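3.2 Small objects on the vanity counter

The kitchen and desk surfaces treated in Section 3.1 share a property that makes them easy to describe: most of their area is usable. A bathroom vanity is different. The basin takes up the middle of the top, the faucet takes up part of the back edge, and what remains is a narrow border on which people keep the things they use every day. We refer to this border as the ledge. The question in this section is where on the ledge small objects end up, and how well a written tidying rule can reproduce the placements that residents themselves regard as tidy.

The placement records come from the Serberg set, which holds 1,560 placements gathered from 84 households. Each record gives the object class, the ledge zone, and whether the resident marked the placement as "where it belongs" or "where it was left." The second label matters more than we expected when the form was drawn up. A toothbrush lying across the front of the counter is a valid observation of use but a poor target for tidying, and an earlier version of the form, which did not separate the two, produced rules that put objects back in the way.

We divide the ledge into five zones: rear left, rear right, left side, right side, and front. The rear zones are bounded on the inner side by the faucet body, including the handles where these are separate from the spout. The side zones run from the rear zones to the front corner of the counter. The front zone is the strip between the basin rim and the front edge, and on many vanities it is too shallow to hold anything with a round base. Figure 4 shows a vanity of the type considered, with an oval recessed basin, a two-handle faucet, and a small bottle, a small round item, and a lidded jar in the rear left zone.
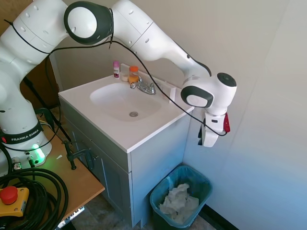 Figure 4. Vanity with recessed oval basin and cabinet below. Three small items stand on the back edge to the left of the faucet; a lined wastebasket stands on the floor to the right.

Objects were grouped into 11 classes on the basis of footprint and handling, with contents ignored. A lidded jar of cream and a lidded jar of hair wax are therefore the same class, while a bottle with a narrow base and a bottle with a wide base are not. This grouping follows Awasthi's scheme for shelf storage with one change: we merged the two classes for soap (bar and dish), as residents did not keep them apart in their answers. Electrical items were recorded but excluded from the analysis. Their position is largely set by the location of the outlet and says little about preference.

Two regularities are strong enough to be used directly. The first is that upright containers are assigned to the rear zones whenever space is available there. Residents gave this as a matter of habit, and several wrote on the form that objects on the side zones were "waiting" to be moved back. The second is that containers tend to be kept together on one side of the faucet. Where a household had only a few containers, splitting them between rear left and rear right was uncommon, even when the result would have been more evenly spaced. A rule that maximizes the gap between neighbors, which performs acceptably on kitchen counters, does poorly here for that reason.

Order within the group is less settled. We tested tall-to-short ordering outward from the faucet, its reverse, and ordering by frequency of use. None of the three was preferred across households, and within a household the order often differed between the two visits. We therefore treat order as free and score only the zone and the clearance from the basin rim. Clearance does matter. An object whose base overlaps the sloped part of the rim was marked as misplaced in nearly every case, and the rule rejects such positions outright.

Low, wide objects such as trays and folded cloths behave differently from containers. They are commonly placed in a rear corner, against the wall, and once there they tend to define where other things may go. Some residents used a tray as the home position for all small containers, in which case the zone label is correct but incomplete. We added a field for "on or in another object" after the first visits and revisited the 292 records affected. The revised labels are used throughout the rest of this section.

Wastebaskets were not part of the original protocol. They were added because the tidying instruction "clear the counter" was read by residents in two ways: some meant that objects should be returned to their zones, and others meant that used tissues and paper towels should be thrown out as well. The position of the wastebasket relative to the cabinet then becomes relevant. A basket beside the vanity leaves the cabinet door free to open, whereas one in front of it has to be moved before anything can be stored below. We record the basket position as left, right, front, or absent. The fill level is also noted - a full basket is a reason to stop and empty it, and several of the Fosix task lists include this as a separate step.

The cabinet interior is outside the scope of the present rule set. In the Alum task lists, spare items are moved from the counter to the cabinet when the ledge is crowded, but the point at which a ledge counts as crowded varied widely between residents and did not follow the number of objects in any simple way. Free width along the rear edge was a better guide. We return to this in Section 5, where the ledge rule is combined with the storage rule and the two are evaluated on the same households.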